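Motville Gripper Trials: Frequently Asked Questions

Last revised March 12, 2020

These answers cover the bin-picking trials run at the Motville cell, in which two end tools are being compared on the same arm: the Bramwell parallel-jaw gripper and the Bevby suction head. They are written for people who already run a cell of their own and want to repeat the tests or use the figures. Questions about pricing and supply should go to the makers.

What is being compared?

Two end tools, one arm, one controller, one set of parts. The Bramwell is a pneumatic two-finger gripper with narrow jaws. The Bevby is a single-cup suction head with its own vacuum generator. Both mount on the same flange adaptor, so the tool centre point has to be taught again after a change but nothing else on the wrist is altered.

A third tool, an electric gripper with wide jaws, was dropped in November. Its body would not clear the bin wall when the part lay closer than 39 mm to it, and too many positions had to be left out of the test for the results to be worth keeping.

Which parts are used?

Plain rectangular blocks, painted in two colours. They are easy to make, they do not roll, and they have no feature that favours one tool over the other. A block lying flat gives the suction head a good surface and gives the jaws two parallel sides. The colour plays no part in the grip. It is there so that the vision step can be told to pick one kind and leave the other.

We have been asked several times for results with moulded parts, bagged parts and castings. There are none yet.

How are the blocks placed?

By hand, without a template. The operator places them, steps out of the cell and starts the run. Blocks must lie flat and must not be stacked. They may lie at any angle, may touch one another, and may be as close to a wall as the operator likes. The positions are recorded by the overhead camera before the arm moves, so each layout can be put back later for the other tool. We repeat every layout with both tools before going on to the next.
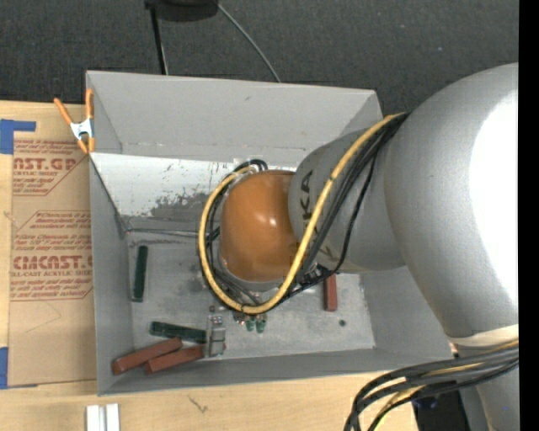

Layouts for the narrow-jaw tests are chosen to make the approach angle matter. A jaw needs free space on both sides of the block, and the planner has to find a wrist rotation that gives it that space without bringing the tool body into a wall. The green block set nearly upright along the left wall is a fair test of this, as is the pair of red-brown blocks lying side by side at a similar angle in the lower left corner, where a finger put down on the inner side of one may have to share its space with the other. The red-brown block standing apart on the right half has more room and serves as the easy pick. A run in which only the easy block is lifted scores as a failed run, though the pick itself is still logged.

What counts as a successful pick?

The block must be lifted clear of the bin walls, held for 2 seconds and put down inside the drop area. A block that turns in the grip is counted as a success if it reaches the drop area. A block that is pushed along the floor before being gripped is also a success, but the push is logged under its own code. Contact between the tool and a wall ends the run.

We know that other groups count a push as a failure. To compare our figures with theirs, remove the picks marked P in the log.

How many picks are made with each tool?

Each layout is run 12 times per tool. There are 23 layouts in the present set. The number of blocks is not the same in every layout, so the total number of attempts should be read from the log and not worked out from these two figures.

Which tool does better?

It depends on the position of the block. On blocks lying in the open the two tools cannot be told apart from our results. Along a wall the suction head is more dependable, as it needs only the top face. On blocks that touch each other the suction head is again more dependable at the moment of lifting, but it is more likely to drag a neighbour with it if the cup overlaps the join.

The Bramwell gripper is better in two cases. It keeps hold of a block when the arm is stopped hard, and it does not mind dust. The suction head lost its hold several times on blocks with a gritty top face, and the vacuum reading did not always fall soon enough to warn the controller. We have raised the vacuum threshold for the second half of the set and will report the two halves separately.

Neither tool has been tested at full arm speed.

Why is such a large arm used for such small parts?

It was the arm already fitted in the cell. The load is far below what the arm can carry, and the trials should not be read as advice on arm size. The size of the arm does affect the results in one way: the wrist is wide compared with the bin, so some steep approaches near the walls are ruled out for both tools. A smaller arm would probably close the gap between the tools a little, in favour of the jaws.

How are the cables and air lines routed?

Outside the arm, with a loop around the wrist. The loop must be long enough for the last axis to turn through the whole range the planner uses, and short enough not to hang below the tool. We set the length with the wrist at each end of its range and then check it again at the lowest pick position in each corner of the bin.

Most of the stoppages in the first weeks came from this loop and had nothing to do with either tool. If the planner is free to choose between two wrist angles half a turn apart, limit it to the one that leaves the loop slack. With a parallel gripper both angles give the same grip, so nothing is lost.

Does the cable loop block the camera?

At times, yes. The position image is therefore taken with the arm parked clear of the bin, and no new image is taken until the arm has returned to park. This adds to the cycle time. Sites that need a shorter cycle could fix a second camera on the other side, but the two views would then have to be calibrated to each other and checked whenever either mount is touched.

What about glare?

Gloss paint and polished covers on the arm can throw bright patches into the image. With the arm parked this is seldom a problem on the bin floor. If it is, move the lamp before changing the exposure. A shorter exposure removes the patch but also darkens the green blocks until the vision step loses their edges against the grey floor.

Does the bin have to be fixed down?

It has to stay where it was during calibration. Any method that achieves this will do. We check the position at the start of each session by bringing the tool tip to a taught point inside the bin at low speed. If the error is more than 2 mm, the bin frame is taught again and the session starts from the first layout.

Do not rely on the image alone to find the bin. The upper edge of a wall and its foot are at different heights, and an angled camera will give a different answer depending on which of them the software has followed.

Does wear on the bin floor affect the results?

Scratches and stains were a concern for the vision step and turned out to matter less than expected. False detections came mainly from dark marks close to a block, which made the block seem longer than it was. The software now rejects any outline whose length is outside the known size of the blocks. We have not replaced the bin, since working bins are not clean either.

Which controller settings should be copied?

Copy the approach height, the approach speed and the settling time before the grip. These are in the settings file under the heading Fulasholm, which is the name of the planner. Leave the acceleration limits, the payload data and the tool centre point alone and enter your own. Payload data in particular must be measured for your tool with its fittings and hoses attached, as these can weigh a good deal compared with a small gripper.

Is force sensing used?

No. The gripper reports only open, closed and part held. The suction head reports vacuum level. Contact with the bin is detected from motor current, which is a coarse method on an arm of this size and will not notice a light touch. Wall contacts are therefore also judged from the video, and where the two disagree the video is used.

Can the raw logs be had?

Yes, as plain text files, one per layout. Each line gives the tool, the block, the planned wrist angle, the result code and the time from leaving park to release. Video is kept but is supplied only for layouts in which a contact was logged.

What will be tested next?

Stacked blocks, using the same two tools and the same scoring. The jaws will be tried with a softer pad, and the suction head with a smaller cup. Only one change will be made at a time, so the first set of stacked layouts will be run with both tools exactly as they are now.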